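Nov 22, 2022

WATURMONT ROBOTICS GROUP SHARES RESULTS ON TEACHING ARMS TO TIDY UP IN SIMULATED HOMES

Pumpkins on the floor, 2858 practice runs, and one very happy team

Hi, I'm Clotilde Baudry, and I run the household manipulation work at Waturmont. Usually our press office writes these and I get to fix the commas. This time they let me have the keyboard, so bear with me!

We've spent the better part of the year on a question that sounds small. When a robot has learned to pick things up in one room, how much does it have to relearn when you put it in a different one? Our answer is a training method we call Hudell, and we're releasing the write-up today along with the rooms we built to test it.

All of this work was done in simulation. We built 26 virtual rooms (living rooms, kitchens, a couple of dens) and let a simulated robot loose in them with a simple job: find the object, go to it, get hold of it. The rooms are furnished the way people really furnish rooms, with family pictures on the shelf and things left on the floor.

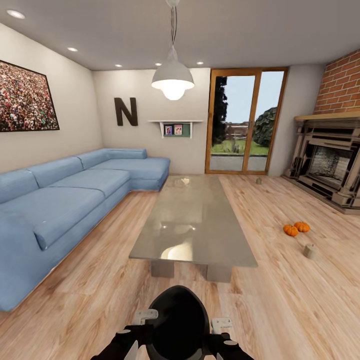
The living room at the start of a run, with the gripper in front of the coffee table and two pumpkins on the floor.

The pumpkins have become team favorites. They went in last fall as a seasonal joke and stayed in because they're hard. A mug has a handle and a box has flat sides, but a pumpkin gives you lobes and creases and very little that's straight, and from close up it can block out nearly everything else the robot might use to get its bearings. Our earlier system did fine right up to the last stretch of the approach and then lost the plot.

What Hudell does differently is keep two pictures of the world going at the same time. There's a room-sized one, which it uses to get near the object, and a fingertip-sized one, which takes over little by little as the object fills the view. The old system switched from one to the other all at once, and that hard switch is where most of our failures came from. Golshifteh Hashemi spotted it in March after going through failed runs for 2 straight weeks, and she redesigned the handoff from scratch. 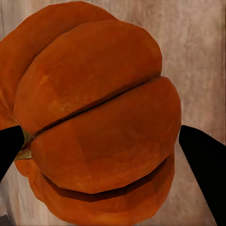

Close approach: a finger on either side of the pumpkin, wood grain behind.

Now for the numbers. We trained on 2858 practice runs, which is small for this kind of work, and then tested on 1000 fresh ones in rooms the robot had never been in. Hudell beat our earlier system on every object type we tried. The biggest gain was on round, lumpy things, and yes, I did a lap of the office when that chart came up. The full tables are in the write-up, including the objects where the gain was small (thin flat items are still a headache, and I won't pretend we have a fix for them).

We also tried starting runs from awkward poses, with the view tipped way over so a kitchen's refrigerator lies on its side as far as the robot can tell. Edmund Ziółkowski pushed for that test and I thought it was overkill. He was right and I've told him so in writing. The tilted starts dragged our old system's scores down badly, and Hudell lost much less ground.

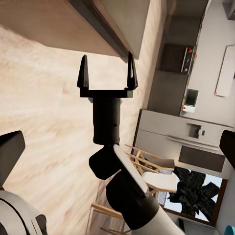
What comes next

The obvious question is whether any of this holds up on a physical arm in a physical house. We don't know yet. Simulated pumpkins don't have dirt on them and simulated floors don't squeak or slope. Timothée Rolland is setting up the first hardware trials at our Drisholm site, and we'll publish what we find there whether it flatters us or not.

In the meantime the rooms, the training code and the failed runs are all free for other research groups to use. Please do break things and write to us about it! Kazimiera Borkowska is looking after requests and can walk you through the setup.

Press contact: Kazimiera Borkowska, Waturmont Robotics Group | © 2022 Waturmont | Back to top

Comments

rieger_fan: Glad to see the failed runs included. Are they labeled by where in the approach they went wrong?

Kazimiera Borkowska: Yes, by stage and by object. Room name is in there too.

Millie T.: I teach middle school tech and my kids would love the pumpkin one. Can it run on a regular laptop?

Kazimiera Borkowska: Playing back saved runs, sure. Training, I'm afraid not. Write to me and I'll send you a few.

oldgearhead: Call me when it can carve one.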